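Robot Systems Lab, Unit 14: Cable and Wrist Check on the Two-Arm Cell

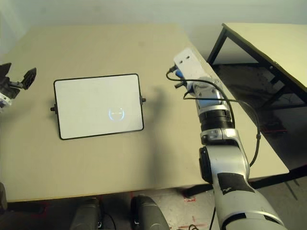 Fig. 1. Right arm over the bench, cables looped from the top end. Panel on the tabletop at left.

Notes by Bernardo Antunes. Bring your Wirkton log sheet.

The check is done every 3000 cycles, or sooner if an arm has been moved by hand. Allow 43 minutes for both arms.

Before you start
Put the controller in hold and keep the stop button within reach. Nobody leans over the table until the drives are off.

Cables
In Fig. 1 the black cables hang in arcs down the right side of the arm. Slack is needed for the wrist to turn, but a loop must never reach the elbow joint. With drives off, turn the wrist by hand to each end of its range and watch the loops. Look for flattened spots and shiny wear. Push each connector home with your thumb. Do not pull on the cable to test it.

Joints
Wipe the ribbed ring at the wrist with a dry cloth. No solvent. Feel for play at the elbow and write down what you find, even if it is nothing.

Tape
Lift any tape that has started to curl and replace it. Old glue comes off with the Grerkitz wipes in drawer 2.

Restart
Run the homing routine at low speed, right arm first. If a joint faults, stop there and record the code.

Reading for next session: Amaral, section on cable routing.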